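Larnero Bench Arm, Carton Kit
Sold and serviced by Ellmont

Arm, two-finger gripper, wrist camera, controller, stand. Carton software preloaded.
Ships from Ellmont. Lead time 2 weeks for stock units, longer if you want the Prulside stand.

Overview | What it does | What it doesnt | Specs | In the box | Service | Questions

Overview

Everyone who calls asks the same thing. Can it do chores yet. Short answer, some. Longer answer is this page, please read it before you ask for a quote, it will save us both a call.

The Carton Kit is a one-arm setup for small packing rooms, returns desks, stockrooms, repair shops. Places where a person spends a chunk of the day opening boxes, looking in boxes, moving things out of boxes and folding the flaps back. It bolts to a bench or to the stand. You teach it a task by moving it by hand, or you load one of ours and adjust.

It is slower than you. We put that near the top on purpose. A person who does returns all day will beat it on every carton. What it gives you is the dull stretch after lunch, or the first hour before the crew gets in, on cartons it already knows. If your cartons change every day, see further down, this may be the wrong thing to buy.

What it does

Loaded tasks as of the March update:

Open flaps. Cartons already cut, flaps loose or half up. Pushes them back one at a time. Works on most plain brown corrugated. Glossy printed stuff takes more light.

Look in. Puts the wrist camera over the opening, takes a picture, saves it with the order number if you have the Makori connector. Customers tell us this is the one they use most. Also the simplest.

Pick and set down. Single items, rigid or close to it, not touching each other. Bottles, small tools, boxed parts, paperbacks. Sets them in a tote or on a mat.

Fold shut. Short flaps then long flaps. No tape. You tape.

Flatten. Empty cartons with the bottom already cut. Works best on small ones. The big ones catch on things and it will stop and wait for you.

That's the list. There are 17 more tasks in the test folder and you are welcome to try them, they are marked test for a reason.

What it doesnt do

Cutting tape. There is no blade and we will not sell you one for it. Use a safety cutter, do a batch, then let the arm take over.

Cloth. We get asked about laundry about every day. It will pick up a towel. It will set down a towel. Anyone who has folded a towel knows that's not the job. Shirts no, fitted sheets no, socks it can sort by color if you lay them out flat and single, at which point you've done the work.

Dishes. The gripper isn't sealed against water. Don't.

Bags inside boxes. Thin poly bags are the number one reason for a failed pick. The fingers close, the bag slides, the part stays where it was. The rubber finger pads help some. Ask for them.

Deep cartons with inner panels or dividers. This one needs its own paragraph because it is where most of the returned units came from.

A flap looks like nothing. Then you bring a gripper up to it and the flap is taller than the gripper, it springs back, it shades whatever is inside, and the camera on the wrist is looking at a wall of brown. Add a divider standing up in the middle and there's only a narrow slot to see down. People tip their heads and look around the thing without thinking. The arm has to be told where else to look from, and every look costs a few seconds. 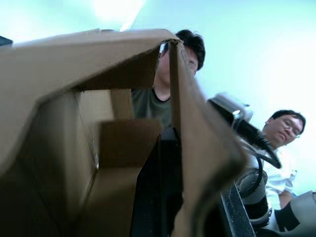

So, what we did about it. The March update adds a second look and a third look. If the first camera position sees mostly cardboard, the arm backs off, goes higher, tries again from the other side. If that fails it beeps and leaves the carton for a person. Before the update it would push on regardless and you would get a crushed divider. Cartons up to 14 inches deep are fine now in most layouts. Past that it depends on the divider and we'd want to see one. Mail us an empty carton, seriously, flat is fine, we will run it on the bench and send you the video.

Lighting matters more than you would guess. Ceiling lights behind the carton wash out the picture and leave the inside dark. A cheap clamp lamp pointed down into the opening fixes it most of the time. We used to sell a lamp. Get one at the hardware store.

Can it do a shop job start to finish

One job, yes, if the job is narrow. Our longest running customer setup is a returns desk, one carton size, one kind of item inside. Person cuts the tape and sets cartons in the lane. Arm opens, looks, picks, sets down. Person checks and restocks. Last full log they let us quote from was 283 cartons in a row, with stops. There were stops. Most were flaps springing back onto the arm, a few were two items stuck together with label glue.

Ask for the log if you want it, we will send the whole thing, stops included. We'd rather you see it.

At home, no. We don't sell it for home. The bench has to stay put, the arm needs clear space on all sides, and pets and kids are a hard no. If you have a garage workshop with a door that locks, call, we'll talk.

Specs

Reach: see drawing, varies by stand
Gripper: two finger, swappable pads, standard and rubber
Camera: wrist mount, color, fixed focus
Power: standard wall outlet, use its own circuit if you can
Controller: under-bench box, fan is audible, not loud
Teach mode: by hand, or tablet (tablet not included)
Connector: Makori order software, optional, licensed per bench
Stand: Prulside fixed or Prulside rolling, rolling must be locked down during use
Stop button: one on the controller, one on a lead for the bench. Mount both.

Payload depends on how far out the arm is. Full chart is in the manual. Don't go by what it can lift close in.

In the box

Arm
Gripper with standard pads
Wrist camera and cable
Controller and power cord
Stop button with lead
Bench bolts and template
Cable clips, use all of them
Printed quick start, full manual is a download

Note on the cable clips. The camera cable runs down the outside of the arm and needs slack at the wrist. Too tight and it pulls out on a turn. Too loose and it hangs into the carton and snags a flap. The template shows the right loop. If you get camera dropouts check this first, before you call.

Setup

Plan on a full morning. Bolt down, clip the cable, plug in, run the camera check, teach the corners of the bench. Then run ten or so of your own cartons with somebody standing by the stop button. Stay at slow speed for the first week. People who skip that end up on the phone with us.

Keep hands out of the carton while the arm is live. Same goes for leaning in to see what it's doing, everyone wants to, pause it first.

Service

Ellmont handles parts and repairs. Pads wear, order spares with the unit. Cable is the next thing to go. Software updates are free for the life of the controller and come out when they're ready. Next one is planned for the fall, should have better picking out of crowded boxes. No promises on bags.

Loaner arms when we have them. Right now we have one and it's out.

Questions we get

Will it replace someone? Not at this speed. Most buyers have it next to a person who does the cutting, taping and the odd ones.

Can two arms share a carton? In the test folder. One holds the flap, one reaches in. Works nicely when it works. Needs two controllers for now.

Can it handle shelves? Low, open bins at bench height, yes. Shelves over the bench, the camera angle is bad, no.

Does it learn as it goes? No. It does what it was taught. You can add more teaching any time, and you probably will in the first month.

Can I return it? Yes, inside the trial period on the quote, you pay freight. Keep the packaging. The foam goes back in a particular way, theres a drawing inside the lid.

Price? By quote. Tell us carton size, what's in it, how many a day, and whether there are bags. Please tell us if there are bags.

Request a quote
Download manual
Download March update notes
Back to Larnero arms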